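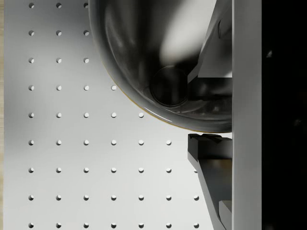
*Slide 1. Wrist view: bowl, finger, pegboard. The whole demo from the robot's side.*

Leave this up while people find seats. Don't talk over the chairs.

Hello, I'm Theda Reuter, I look after the simulated cell at Tilance. You've come to an open day for robots and the first thing we're showing you is the inside of a metal bowl. Wait for the laugh. If there isn't one, keep going, it was only a warm-up laugh.

Points to make on this slide:

- It's rendered. The bowl never existed, so it can't be dropped on anyone's foot.
- Look at how shiny the metal is. Marius Ene made it that shiny on purpose and has been asked to explain himself after lunch.
- The finger is just under the rim. Ask the room: is it touching? Take a few guesses. Then admit that I can't tell from this view either, and that a second view is a fine thing to have.
- Ridges on the fingertip: somebody always asks. They're for grip. Move on.

(If the kids from the Drilley school group are in front, let them guess first. Last April they were better at it than our sales team.)

Pause. Water. Next slide.

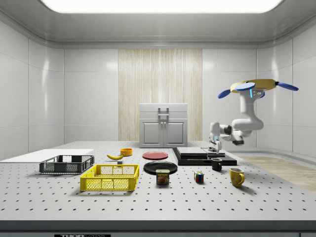 *Slide 2. Room view: arm overhead, table laid for a very odd breakfast.*

Give them a second to find the SPAM. They will find the SPAM.

The arm hangs from above, which saves table space and makes visitors duck, even though it's on a screen. The blue fins up by the yellow mount get more questions than the arm does. Send those to Rajitha Kumarasinghe, who likes them.

Why this stuff? Because a robot that can only pick up gray cubes is not much help in a kitchen. A banana is curved, a plate is flat and mean about it, and a mug has a handle on whichever side you didn't plan for – see the black one and the yellow one. The crates have mesh sides, so there are a great many places for a finger to go that aren't the right place.

Tell the Flakari story here, short version. We ran a mug task 100 times overnight and came in to 8 good grasps and a very confident log file. Hauke Haberkorn printed the log and hung it by the coffee machine. We're doing better now. It's still hanging there.

Don't promise:

- that it does dishes
- a date
- anything Kramer said in their session

Then hand over to Anneliese Wunderlich for the live run. Two volunteers from the audience pick the object, and they can pick anything on the table. If they pick the Rubik's cube, no, it doesn't solve it. It moves it from one place to another, and we clap.

Questions while she loads the run. If it crashes, go back to slide 1 and ask about the rim again.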